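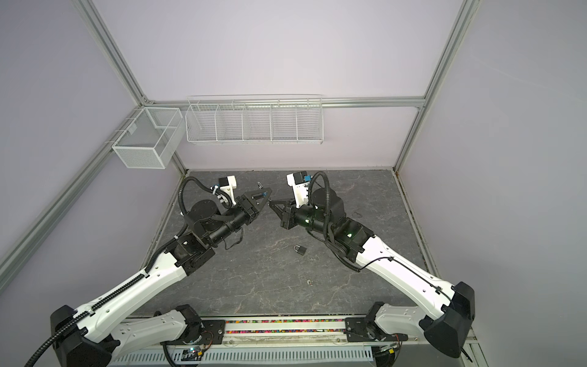 Write the rule where the hand is

I have worked with small robot arms for many years now, first in Casablanca and later in Ottawa, and in both cities I have met the same binder. It is thick and it stands on a shelf close to the door. It tells you how to stop the machine, who may open the enclosure and what to wear. I respect the binder. But when I look for the page that says what a good piece of work looks like, I do not find it.

Take the padlock task, which many groups like mine use. Two arms, two grippers, one lock on a table. It seems a simple thing to ask. Then you begin to write the procedure and the questions arrive. Is the lock placed by a person in the same spot each time, or wherever it falls? If one gripper holds the body and the other pulls the shackle, does it count when the lock slips and is caught again? If the operator hesitates in the air for a long moment, do we keep the attempt or throw it away?

At Clernico, where I spent two winters, we had no written answer to any of these. We had habits. The morning people kept the attempts with a slip and the evening people deleted them. When we finally compared, in October, we had 2790 recorded attempts and could trust 1643 of them. The rest were perhaps good, but we could not say under which rule they were made, and so for our purpose they were lost. No person was careless. Each shift followed its own rule very well.

My colleague Ghizlane Ragab wrote the first version of our task sheet after this. It was one side of one page. I remember that I found it too short and told her so, and she answered that I was welcome to read the long one, it was by the door. Her sheet said what the start looks like, what the end looks like, and which faults are kept with a mark beside them. It also said what to do when you are not sure, namely to mark the attempt "unsure" and continue. I think this last line was the best one. Before it, people who were not sure made a decision anyway, and afterwards it looked the same as all the other decisions.
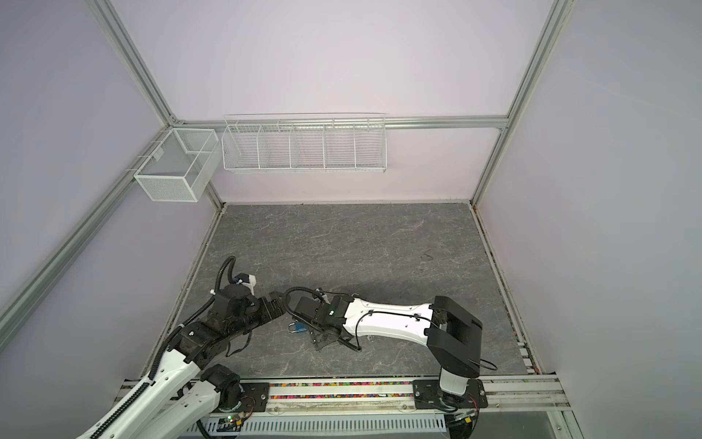 The padlock task, with the lock lying between the two grippers.

There is a serious argument against me and I want to give it fairly. Nouhaila Ait Brahim, who manages the cells at Irnix, believes that rules close to the work become too many. Each new object gets a sheet, each sheet gets an exception, and after one year the operator reads nothing. She prefers a few general principles and good training. I have visited her floor and it runs well. I also noticed that her people ask her many questions in a day, and she answers each one kindly and quickly. My worry is for the day when she is on holiday.

So I would accept a limit. One page for each task, and if a new rule goes in, the page must still be one page. At Tundum they tried a shared document without a limit and it grew to almost 700 lines. I read it on a train and I could not tell you today what it says about colour. This matters, by the way. If you change a black lock for a blue one, somebody should write it down, the same as for a change in the light or in the height of a shelf. It costs a few seconds. To find it later from the recordings costs an afternoon, and sometimes it cannot be found.

I am also in favour of rules for things which seem beneath us. Who wipes the table, and when? Are the baskets on the walls part of the task or only storage? May an operator touch the object between two attempts to make the next one easier? I have heard experienced engineers say that such questions are for beginners. In my experience the beginners are the ones who ask, and the engineers have each a different answer.

About safety rules I have less to say, not from lack of interest. They are mostly well written, by people who know the subject, and they are checked. Quality of the work is not checked by anyone outside. A standard from far away cannot describe your padlock. It can only require that you have described it yourself, that the description has a version number, and that every recording carries this number. I would be happy to see this requirement in the contracts between labs and their clients. Nouri, a small firm which buys such recordings, already asks for it, and they refuse deliveries without it. Some suppliers complained – I was one of them – and then we did the work, and our second delivery was easier to make than the first.

The sheet for the padlock is now at version nine. It hangs at the height of the eyes, beside the operator's chair, and there is a pencil on a string for the corrections.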